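Household Textiles, Evening Class
Session 3 notes: quilting, wadding and why warm things are warm

Hello again, everyone, and thank you for staying so cheerful last time when the heating gave up. I promised Dilwyn Rowlands I would write these notes out properly, as my handwriting on the board has been compared to a spider on ice, so please keep them with your handouts from sessions one and two.

What quilting is

Quilting means stitching two layers of cloth together with something soft in between. The top layer is the face, the bottom layer is the backing (or the lining, if you are talking about clothes), and the soft stuff is the wadding or filling. The stitches hold the filling where you want it. Without them it would slide down to the bottom over the years and you would have a thin bit and a lumpy bit, as anyone who inherited their gran's eiderdown will know.

Where the warmth comes from

We spent a good while on this, and Nia Jenkins asked the best question of the evening, about whether a thicker quilt is always a warmer one. Mostly yes, but what keeps you warm is still air, and the filling is there to stop the air moving about. Squash it flat and you lose a lot of the benefit. Every line of stitching squashes the filling a little too, so close quilting gives a firmer, flatter cloth and wide quilting gives a puffier one. Makers are forever choosing between the two.

Fillings we handled

Wool: springy, copes well with damp, needs gentle washing.
Cotton: heavy for its warmth, drapes nicely, slow to dry.
Polyester: cheap and quick to dry, though it can go flat in time.
Down: very light and very warm until it gets wet, when it clumps.

Siv Lie kindly brought in her wool sample from the Pilwood mill shop and has said it may go round again. Do put it back in its bag afterwards – moths are not fussy about whose it is.

Stitch patterns

Straight channels are the easiest to sew. Squares and diamonds hold the filling from all sides and suit bedding that will be washed often. Curved lines are used on clothing to follow the body, and they take more patience because the cloth wants to creep under the foot. Go slowly, and use more pins than you think you need. I still do, after 40 terms of teaching this!

For next time

Please bring a piece of old quilted cloth from home, something you don't mind unpicking. Read the Istlow booklet as far as the part on bindings. Caradog Wynne has the spare copies, and doors open at seven as usual.
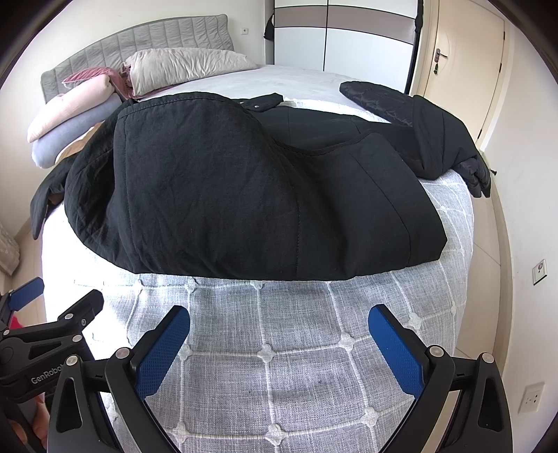

Quilting on clothing and on bedding: a padded jacket on a mattress pad.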